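Mittwoch, Werkstatt Huerta, Nachmittag

Weiter mit den Stäben für Sustness. Lieferung kam kurz vor Mittag, Karton außen feucht, innen alles trocken. Laut Lieferschein 300 Stück, gemischt rot und dunkelgrün. Die Farben waren nicht getrennt, obwohl wir das letztes Mal schon reklamiert hatten. Leopoldo Salinas hat deswegen bei Galuser angerufen, Rückruf steht aus.

Zuerst die Kästen ausgeräumt. Im hinteren lagen noch Reste vom Tadby-Auftrag, die sind jetzt im Regal links neben der Tür, unterstes Fach. Beide Kästen ausgefegt und feucht ausgewischt. Die alten Kratzer und Schmierspuren gehen nicht weg, auch mit Spiritus nicht. Lassen wir so. Bei dem vorderen ist an einer Wand der Lack durchgescheuert, Kante mit dem Finger geprüft, kein Grat.

Stichprobe: 85 Stäbe gemessen, Länge im Mittel in Ordnung. Bei den roten ist die Farbe an den Enden dicker, mit dem Messschieber deutlich zu merken. Bei den grünen nicht. Drei rote mit Nase am Ende aussortiert und mit Kreppband markiert. Dickenwerte stehen in der Tabelle, zweites Blatt, die Spalte "Ende B" bitte noch nicht verwenden, da habe ich anfangs falsch angelegt.

Abriebtest mit Lappen: 200 Züge, trocken. Rot färbt leicht ab, Grün fast gar nicht. Lappen beschriftet und in die Tüte zum Lieferschein gelegt. Mit feuchtem Lappen noch nicht gemacht.

Danach nur wenige Stäbe in den vorderen Kasten gelegt, drei rote und drei grüne, ohne sie auszurichten. Wollte sehen, wie sich die Farben auf dem zerkratzten Boden unterscheiden und wie nah sie an die Rückwand kommen. Der oberste rote liegt praktisch längs an der Wand an. 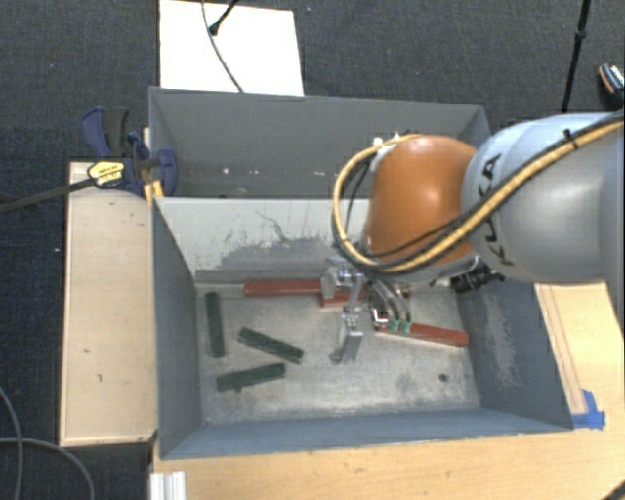

Leopoldo meinte dazu, er würde die Farben von vornherein getrennt einlegen, Grün auf dem grauen Blech sei ihm bei schlechtem Licht zu dunkel, und die abfärbenden roten sollten ohnehin nicht an den grünen reiben. Der zweite Punkt leuchtet mir ein. Beim Licht bin ich nicht sicher, das war gegen vier und draußen schon trüb.

Temperatur im Raum um die 58 Prozent Luftfeuchte notiert - Quatsch, Temperatur fehlt, nur die Feuchte abgelesen. Morgen nachtragen.

Offen:
Feuchter Abriebtest, beide Farben
Ende B neu messen
Rückruf Galuser wegen Sortierung und der Nasen
Kreppband ist fast leer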